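Accueil Atelier Entretien Rangement Sécurité Contact

Rechercher dans les fiches pratiques OK

Publié le 2019-05-03 - Aisling Dolan, service des fiches pratiques

Aménager et entretenir un établi de petite mécanique et d'électronique

La présente fiche s'adresse aux particuliers et aux associations qui disposent d'un local réservé aux petites réparations. Elle remplace la version diffusée en septembre et tient compte des remarques transmises par les ateliers de Pritholm et de Flekitgate.

Choix de l'emplacement

L'établi est installé de préférence contre un mur sec, à l'écart des points d'eau et des appareils de chauffage. Une profondeur de 600 mm convient à la plupart des travaux courants. Au-delà, les outils fixés au mur deviennent difficiles à atteindre en position assise. La longueur dépend du local ; l'atelier de Pritholm a retenu 2 000 mm et s'en déclare satisfait.

Le plan de travail doit rester parfaitement stable. On vérifie le serrage des pieds deux fois par an, puis après tout déplacement du meuble. Un sol irrégulier se corrige au moyen de vérins réglables - les cales en carton s'écrasent et sont à proscrire.

Éclairage

Une source unique placée derrière l'utilisateur projette son ombre sur la pièce en cours de réparation. Il est recommandé de prévoir deux lampes orientables, l'une à gauche, l'autre à droite, dont la lumière se croise au centre du plan de travail. Les globes et réflecteurs sont dépoussiérés chaque mois, lampe débranchée et refroidie.

Plan de travail et supports

Les profilés en aluminium se prêtent bien à la fixation de supports et de panneaux. Ils se nettoient à l'aide d'un chiffon légèrement humide, puis d'un chiffon sec. Les rainures retiennent la limaille et les petites vis ; on les vide au pinceau avant de passer l'aspirateur. Les produits très alcalins, notamment certains décapants pour four, ternissent le métal et ne doivent pas être employés.
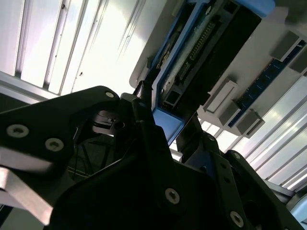
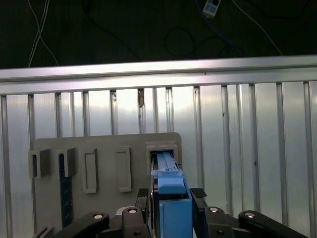 Unité centrale ouverte, posée sur le flanc :
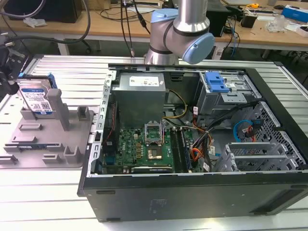 Avant toute intervention sur un appareil électrique, le cordon d'alimentation est retiré de la prise et posé bien en vue sur l'établi. Le seul recours à l'interrupteur ne constitue pas une mise hors tension suffisante. Le bloc d'alimentation lui-même ne s'ouvre pas : ses condensateurs peuvent conserver une charge dangereuse.

La poussière est retirée avec un pinceau souple antistatique. Les ventilateurs sont maintenus immobiles du bout du doigt pendant l'opération. Les connecteurs se saisissent par leur corps, jamais par les fils.

Rangement de la visserie

Les vis retirées sont déposées dans des coupelles, dans l'ordre du démontage. Maribeth Ignacio, responsable de l'atelier de Flekitgate, préconise une feuille quadrillée sur laquelle chaque vis est fixée par un ruban adhésif, à l'endroit correspondant à sa position sur l'appareil. La méthode est un peu lente, mais elle évite de confondre des longueurs voisines.

Pour le stock permanent, les boîtes à compartiments transparents donnent de bons résultats. Les étiquettes mentionnent le diamètre, la longueur et l'empreinte. L'inventaire conduit à Flekitgate par Aidan Conneely a fait apparaître 956 vis sans étiquette, dont 175 seulement ont pu être rattachées à une série. Le reliquat a été conservé dans un bac unique - solution acceptable pour des travaux sans exigence particulière.

Entretien des outils à main

Les tournevis dont la pointe est arrondie ou vrillée sont écartés sans attendre, car ils endommagent les empreintes. Les pinces reçoivent une goutte d'huile fine à l'articulation, puis sont ouvertes et refermées plusieurs fois avant essuyage. Les manches en bois se traitent à l'huile de lin en couche mince. Les chiffons imprégnés de cette huile peuvent s'enflammer spontanément : ils sont mis à sécher à plat, à l'extérieur, avant d'être jetés.

Les lames et les forets se rangent à part, pointe protégée, hors de portée des enfants.

Les observations relatives à cette fiche sont à adresser par écrit à Catríona Flanagan, service des fiches pratiques.

Fiche précédente Fiche suivante Haut de page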